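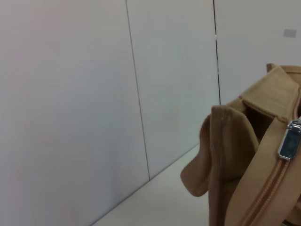 Fig. 1. Mouth of the bag open, edge folded outward. Zipper pull at right.

7. Opening, filling and carrying the Gudelo tote

This section applies to the tan tote with two front patch pockets. For the Pesell shoulder model, see the separate sheet.

7.1 Opening the bag

1. Place the bag upright on a flat, clean surface with the two patch pockets facing you.
2. Hold the metal zipper pull by its flat tab and move it along slowly. Do not pull on the fabric beside it.
3. Spread the mouth with both hands. The body is soft and has no frame, so the rim may fold over on itself or sag outward.
4. Reach inside and press the bottom flat into the corners.

Note: Fold marks from shipping are normal. They relax with use – do not iron them.

Caution: Keep the fabric clear of the zipper slider. If it catches, stop, back the slider off and free the fabric by hand.

7.2 Setting the handles

The bag has a front handle and a back handle of flat fabric strap. When not in use, the front handle hangs down over the pockets.

1. Raise the back handle until the strap is taut and the back panel stands up.
2. Leave the front handle hanging while you fill the bag.
3. Check that neither strap is twisted.
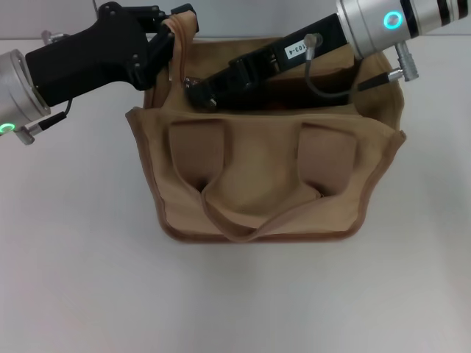 Griet Verstraete writes that she had been lifting both handles before filling, which kept pulling the mouth shut, and asks whether the back handle has to stay up the whole time. It does not. Release it once the first heavy item is standing on the bottom and the bag holds its own shape.

7.3 Filling

1. Put flat, heavy items in first, against the back panel.
2. Stand bottles and other tall items next to them, caps up.
3. Fill the remaining space with soft items.
4. Use the patch pockets for small, light items only. The pockets have no closure.
5. Bring both handles together above the mouth and lift straight up.

Caution: Do not lift a full bag by one handle. The load shifts to one panel and strains the stitching at the strap ends.

Note: If the mouth does not close without force, take something out. Forcing the slider is the usual cause of a bent pull.

7.4 Cleaning

1. Empty the main compartment and both pockets. Shake out lint over a sink.
2. Wipe marks with a damp cloth and mild soap. Work toward the piping, not along it.
3. Let the bag dry open, away from direct heat.

Do not machine wash or bleach. Water above 40 °C may shrink the straps.

Replacement zipper pulls: order part 1772 from Sulstead. Packs contain 2 pulls.

Revised July 2025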